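4.2 Handover work and the informal upkeep of the cells

The second group of changes concerns tasks that did not appear in any job description before the arms were installed at the Jeltham site. In the planning papers drawn up by Trornent, the work of the packing and kitting staff was divided into loading, checking and release. Upkeep of the equipment was assigned to the maintenance office, which was to be called by telephone and was expected to attend within 40 minutes. Our observations show that this division held for major faults and for little else.

Operators on both shifts carried out small adjustments throughout the day. They straightened cables, wiped down gripper fingers, moved parts back within reach of an arm and restarted programs which had paused. Of the 655 interventions entered in the shift books during the study period, 200 were recorded as "minor, no call made". Interviews suggest that the true share was higher, as many operators did not regard such actions as worth writing down. Gergely Vass, a shift lead with long experience of the manual line, described them as "just keeping the place going", and said that he would have used the same words of sweeping the floor.

The position was most marked where one arm passes work to another. Handover between arms requires both grippers to be brought close together, and the staff learned to judge by eye whether the approach was sound. This skill was not covered in the two-day course provided at installation. It was passed on at the bench, usually by standing beside a colleague, and several operators were reluctant to call it a skill at all. Prys Probert, who moved to the cells from goods inwards, told us that she had needed most of the winter before she trusted her own judgement in stopping a program.

Management and staff gave different accounts of what this meant for grading. The site manager, Ottó Tóth, held that the operators' work had become lighter, and pointed to the fall in lifting. Operators agreed that their backs and shoulders were less tired at the end of a shift. They also reported that they could no longer talk while working as they had done on the old line, and that watching for trouble was harder to leave behind at home time. No change in pay grade had been made when our fieldwork ended.

A further matter is the knowledge held on the equipment itself. Labels, ties and marks of wear build up on an arm in service, and these may mean something to the people who work near it while meaning little to a visiting engineer. Figure 3 shows two grippers at close quarters, with a green cable tie on the silver arm and a worn, handwritten paper label on one of its joint housings.
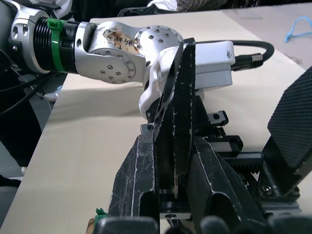 Figure 3. Two grippers at close quarters over a cream-coloured board. White scuffs and scratches can be seen on the black fingers.

The maintenance office kept its own records in the Korik system, to which operators had no access. Information given by word of mouth at the Monday meeting was therefore often lost by the time a repair was planned. Virgilio Marquez, the senior technician, asked twice for a shared log, and a trial version was opened to the day shift in February. Entries were short at first. They grew longer once operators found that the technicians replied to them, and by the close of the trial the log held 100 entries, a number of which dealt with faults that had never been reported by telephone.

The night shift was not included in the trial. We return to the differences between the two shifts in Section 4.3.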